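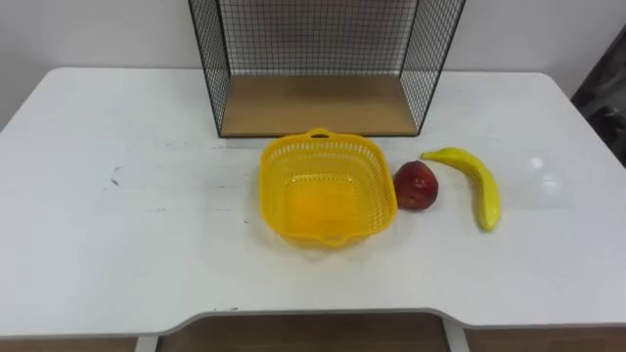

Apple, banana, yellow basket and the wire shelf.

We use cookies to remember your newsletter settings. Accept | Manage

Aug 22, 2026 | By Eleri Gittins

I've been meaning to write about fruit storage all summer, and then August got away from me (as it does), so let's start small – one basket, one mesh shelf, and whatever you brought home from the market.

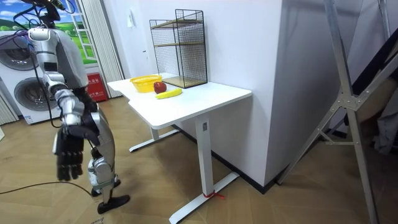 Does the basket need a liner?
Only for very soft fruit, and then a folded paper towel is plenty.

I like a basket with holes all the way around, and I like to fill it on the table first and lift it onto the shelf afterward, with the apple and banana already settled.

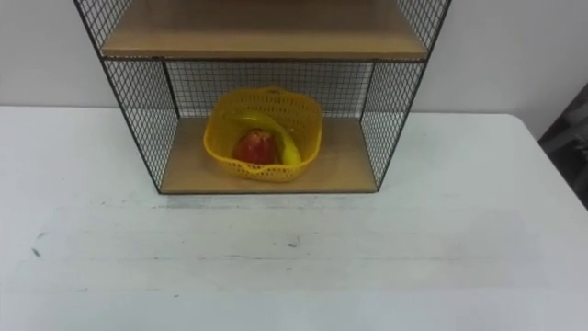

Lunley wrote in to say that bananas make apples go mealy in a hurry, and would we please keep them apart if they aren't being eaten by the weekend. Fair point, and a kind letter too!

So buy little and often, and wipe the board while the shelf is empty.
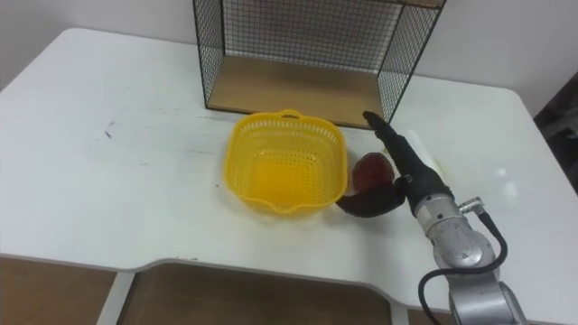

1 min read

Next time I'd love to get into onions, so do send me your own shelf habits before then.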